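The first summer we had the boat I kept the galley stores the way I keep them at home, in boxes and paper bags, and by October most of it had gone soft or furry. I've changed my habits a lot since then. A few people at the Wustley moorings have asked me to write it all down, so 7/13/22 is the day I finally did it!

## Food and stores

Get rid of cardboard on the pontoon. It soaks up damp and sheds bits into the bilge (and the bilge pump hates bits). I decant everything into tubs or clear zip bags, and I like the bags better because they squash into odd-shaped lockers.

Write the contents and the month on tins in marker pen, on the lid *and* the side. Labels come off in a wet locker, and I've had peaches with sausages more than once.

Fruit and veg get a bag per couple of days, packed before we leave, so I'm not rummaging through the whole lot while Ibrahim is trying to tack. Leave the zip open a bit if it's going to be in there long, or things sweat. Anything bruised gets eaten first.
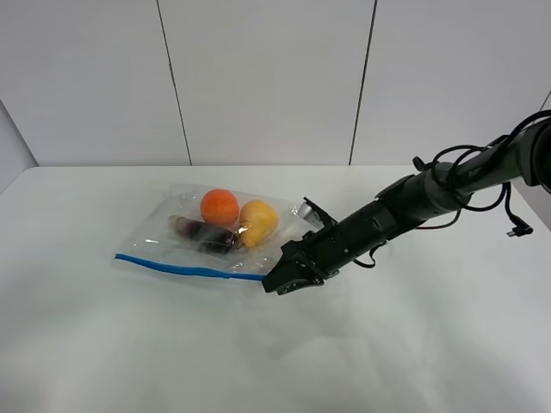 *Fruit and an aubergine, bagged up with a blue zip.*

Eggs are fine in their box if you wedge the box with tea towels. Onions want air, so mine hang in an old net over the chart table, where they bump me on the head.

## Damp and smells

Prop every locker door open when you leave her, even overnight. I cut a few corks in half and use those as wedges – they don't rattle and they don't mark the varnish.

Lift the bunk cushions on their edges too. Sharada Arumugam, two berths down, puts a slatted bed base under hers, and her mattress is years older than mine and far nicer.

For a smelly sink drain, I pour in a mug of white vinegar, leave it while I have a cup of tea, then flush with plenty of fresh water. Do the same again at the end of the season.

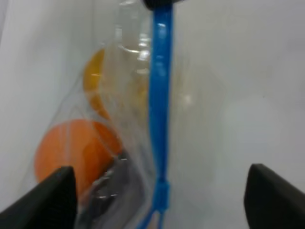

## Papers

I used to keep the registration certificate and insurance in a biscuit tin. The tin rusted and so, somehow, did the insurance. Now the originals are in a dry bag by the companionway and there are copies at home in the kitchen drawer. Put the engine serial number and the radio call sign on the same sheet, in big writing, because you'll want them when you haven't got your glasses on.

## Bits and bobs

- A squirt of washing-up liquid on a sticky zip (bag, sprayhood or oilskins) gets it running again. Rinse it after.
- Keep one torch in the same place always, and shout at anyone who moves it.
- Old socks make very good winch handle covers.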